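What is a drum kit, and how does a band use one?

Nearly every rock and pop band has a drummer. The drummer usually sits at the back of the stage, but the other players are listening to the drums all the time, because the drums tell them how fast to go.

The parts of the kit

The biggest drum stands on its side on the floor. It is called the bass drum. You play it with a foot pedal, and it makes the low thump you can feel in your chest at a concert.

The snare drum sits between the drummer's knees. Turn one over and you will find a row of thin metal wires stretched across the bottom skin. When you hit the top, the wires rattle against the skin and give a sharp crack.

The tom-toms, or toms, have no wires. Small toms sound higher and large toms sound lower. Drummers often run round the toms at the end of a verse. This is called a fill.

Cymbals are round metal plates. The hi-hat is a pair of cymbals on one stand, and a pedal opens and shuts them. The ride is for steady tapping. The crash is for loud moments.

Keeping the beat

Most pop songs are counted in fours. Say "one, two, three, four" over and over at an even speed. Now stamp your foot on one and three, and clap on two and four. Your foot is the bass drum and your clap is the snare. That is the beat in thousands of songs.

The speed of a song is its tempo. We measure it in beats per minute. A song at 200 beats per minute is very fast, and you will find it hard to clap along for long.

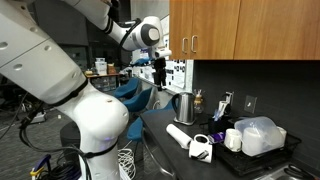
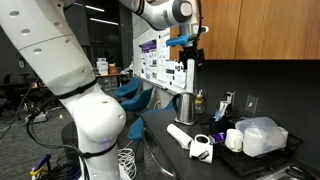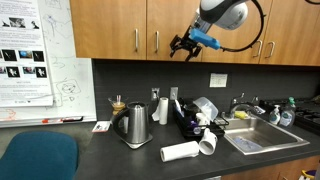 Loud and soft

Drums can be very loud. Drummers often wear ear plugs or headphones when they practise, and you should too. A drummer can also play softly by using brushes, which are bundles of thin wires on a handle. Jazz players use them for slow tunes.

Try it yourself

You will need 2 wooden spoons, a cushion and a biscuit tin. The cushion is your bass drum and the tin is your snare. Hit the cushion on one and three and the tin on two and four. Start slowly. If you speed up without meaning to, stop and count again.

When that feels easy, ask a friend to sing a song they know while you play. Keep going even if they forget the words.

Words to remember

Beat: the steady pulse of the music.
Fill: a short burst of drumming between two parts of a song.
Tempo: how fast or slow the music goes.

Written by Flor Cárdenas. Page last changed 2004-06-14.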